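The planner that thought too long

I promised in June that I would write down what we changed in the grasp planner at Rillwood, and then I did not do it. Loan Võ reminded me twice. So now it is evening, the tests are running, and I have time.

The old version worked in a simple way. The perception node found the objects, gave each one a box, and the planner tried many grasp poses for every box. For one picking cycle it could try 2,386 candidates. Most of them were thrown away at the collision check, but the check itself is the slow part, so the arm was waiting and we were waiting with it.

My first idea was to make the collision check faster. I spent too many evenings on this. I rewrote the mesh loader, I played with the threads, and the gain was small. Attila Takács looked at my code and asked me why I check poses which the arm can never reach. I had no good answer to that.

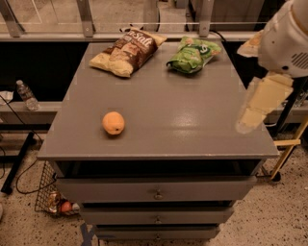
Now the reachability test comes first. We keep a table of arm positions, computed offline, and every candidate is compared with this table before anything touches the meshes. In the same recorded cycle only 238 candidates came to the collision check. The planning time went down so much that I first suspected a bug and searched for it a whole afternoon.

There was a bug also, but in another place. The box around a soft object is not very honest. A snack bag has corners that stick out, and one corner makes the box much bigger than the part you can really hold. The planner then put the fingers too wide and too high. For such objects we now shrink the box using the depth points, and we drop the outer 14 percent. I chose this number by trying, and I would be happy to replace it with something better.

Round fruit is easier for the box and harder for the controller. The fingers close, one touches first, and the fruit starts to roll. Loan added a slower closing speed for the last 3 millimeters – it is only a parameter in the config file, but please do not change it without telling her.

Next I want to clean the logging. At this moment every node writes its own time format, and to compare perception with control I need a small script which I am ashamed to share. If somebody at Gilendale already has a good solution for this, please write to me.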